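Teaching by Hand Working Group
Minutes of the meeting held 1/7/19
Clildale workshop, upstairs room

Present: Norbert Oravec (chair), Kavitha Unnithan (minutes), plus the Hernville people on the phone for items 1 to 4
Apologies: Kratochvíl

1. Last minutes
Accepted. One fix: the action on spare cables was Kavitha's, and it is done.

2. Where we are with the recordings
Norbert read out the total and there was a bit of a cheer. We have 464 good demonstrations on the sorting task, against a target of 700 by the end of February. Another 138 were thrown out, mostly from the first two weeks, when we were all still learning to close the fingers fully before lifting. The reject rate has dropped a lot since then and everyone on the call was really pleased.

Hernville asked if the rejects should be deleted. Agreed to keep them in a separate folder. Kavitha thinks the near misses may be some of the most useful material we have (a person fumbling a part and then recovering it is exactly what we never managed to script!).

3. Hand-held grippers or remote control
Long discussion, and a good one. Hernville have been driving the arm remotely with the Sokari controller and are getting smooth paths, but each run is slow and people tire of watching the arm catch up with them. With the hand-held pair you just do the job, and new people get the feel of it in one sitting. Norbert said he had forgotten he was recording by the end of his last session, and his motions were the better for it.

Against that, the hand-held runs include some moves the arm can't follow. Wrist twists are the main trouble. Hernville will send over the joint limits so we can flag those runs on the same day they are recorded.

Decision: hand-held for all two-handed work, remote control for anything that needs a long reach. Review in February.

4. Next task: the divided box
Kavitha is very keen on this one and so, by the end, was everybody else. One gripper steadies the box while the other puts a part into a compartment, then they swap. It should tell us quickly if the policy can learn to use two hands together or is only running two single-hand jobs side by side.

Points raised:
Start each run with the tips close together in front of the box, held still while the recording begins.
Leave the cables enough slack before starting. A tug halfway through shows up as a jump in the track.
Clear box or solid one? Hernville worry that the clear walls will be hard for the cameras to pick out on a white board. Norbert wants to try it anyway and see how bad it is. Agreed to record a first batch with the clear box and then compare with a solid one.

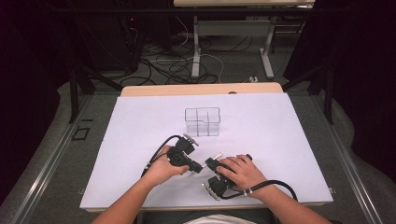 Kavitha also asked that we stop correcting each other's grip. One of us likes to hold from underneath, another from on top, and the variety is good for the data as long as fingers stay away from the tips. Agreed, with some laughter at Norbert's expense.

Hernville left the call.

5. Session notes
The notes people type after each session are great when they exist. Please put in the task, your initials and anything odd that happened. One line is plenty.

6. Any other business
Norbert would like to let visitors have a go at the next open afternoon. Their runs would be kept out of the training set. Warmly supported.

Actions
Hernville: send joint limits
Norbert: find a solid box close in size to the clear one
Kavitha: write the start-of-run steps on one page and pin it up
All: session notes, every time

Next meeting in February, same room. Kavitha to send the date.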